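Little things for the small table

Welcome to my page of crochet and bits of jewellery. I am Mirjam De Haan, and I make most of these pieces in the evening, when the house is quiet and I can sit in the bedroom with my hooks. In September I began to make small ornaments from leftover yarn, and now I have 48 of them, so it was time to show a few.

Ornaments beside the box

The brown ring with the scalloped edge is my favourite. It has little details in red, green, white and gold in the middle, and a thin red cord. The blue flower with the white ring went more quickly — one evening and a pot of tea. 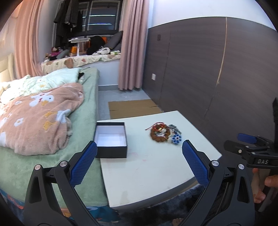
I use Wokar yarn for nearly everything, with a hook of 2 mm for the flowers. The yarn is a little stiff when you start, but the shape stays good after washing. For the grey-green I could not find the same shade again, so please do not ask me for a second one!

Bracelet in the black box

Brown wooden beads, mixed with silver-coloured charms. The box is black on the outside and white on the inside, and I find that brown looks very nice against the white. My sister says the bracelet is too heavy for her, but I like to feel the weight on my arm.

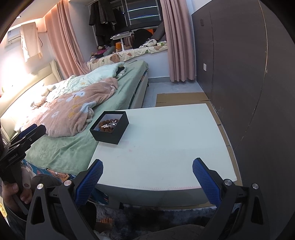 Questions and orders

I can make a ring like the brown one in nine days. Please write to me before 4th December if it is a present. Small flowers I can send in an ordinary envelope.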